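Cushions, again

March 18, 2023
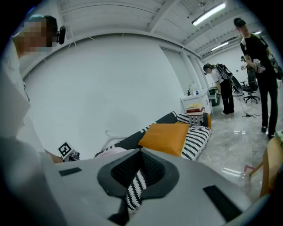

So I said I'd write up the sitting corner and then I didn't, for ages. Doing it now in between two other things, so it'll be quick and out of order. Sorry.

The main thing people ask about is the cushions. Fine. Cushions.

Mustard one first. I bought it in August from the Bikdale sale, wasn't even looking for yellow. I had gone in for a lamp. No lamp. Came home with mustard. And it's the one thing in the room that everybody comments on, my mother included, and she hates yellow. I've got the black and white zigzag next to it and I went back and forth for weeks on whether that was too much pattern. The sofa cover is black and white already. Then the zigzag. Then a dark one behind with a striped edge. On paper it sounds like a headache. But it works, I think because the yellow gives your eye somewhere to land.

If you're trying this at home, my only rule is one plain cushion in a loud color and everything else black and white or dark. I tried two loud ones (there was an orange, don't ask) and it looked like a waiting room at a kids dentist. The orange lives in the car now.

The low seating. People either love it or they stand next to it looking worried. My knees are fine with it so far. Maximiliano Painemal came by to help me move things and sat down on it and stayed there for most of the afternoon, so I'm counting that as a yes. He did need a hand getting up. He says I should put it on risers, four inches would do it. I'm not putting it on risers. The whole point is that it's low and the white wall gets to be tall.

Covers come off and go in the wash. Cold, inside out, no dryer. I did the dryer once with the old set and teh black went gray at the seams and one corner never fit again. The old set was Cestano and I'd buy them again, that was my fault not theirs.

Books. I moved a stack of them to behind the back of the sofa, on the little patterned stand. Reds, yellow, white. Yes I picked them by color, no I'm not sorry, I've read most of them. The red ones help with the job of making it look like a proper stack and not three sad paperbacks. I used to keep them on the floor and kept kicking them over. The stand was an old plant stand situation from my last place, the plant is no longer with us.

What I'd change. The wall. It is very white and there's nothing much on it. I keep thinking a long shelf, or one big print, and then I price out the big print and close the tab. Hnatiuk had one I really liked, 213 dollars before the frame. Before the frame! So the wall stays white a bit longer.

Also the sink side. It's the same room so you can't really pretend it isn't there – white cabinet, tall faucet, and whatever is living on the counter that week. I'm trying to hold it to soap and not much else. The green bin next to it was going to be temporary. I got it because it was the only one in the shop that wasn't stainless steel and I've gotten fond of it. It's dark enough that it sort of goes with the black. A white one would disappear better, if disappearing is what you want from a bin.

Floor is shiny and shows every single footprint. I mop it and ten minutes later it looks like I never did. Somebody told me to try the Zunano cleaner, half a cap in a bucket of warm water, wrung out almost dry. Have bought it, have not opened it. Will report back if I remember.

Rug? A few of you asked. I went and looked at rugs. The one I wanted was close to what I paid for my first car, so no, no rug. Maybe a small one by the sink, something flat I can shake out. If you know of a plain black one that doesn't collect every hair in the building please tell me.

Oh and the cushion inserts, becuase it came up in the comments last time. Go one size up from the cover. They look fuller and they don't go flat in the middle as fast. Mine are still ok with people leaning on them every day, though the zigzag needs a good punch in the morning.

Ok I have to go, there's laundry in the machine. Shelf post next, if I ever buy a shelf.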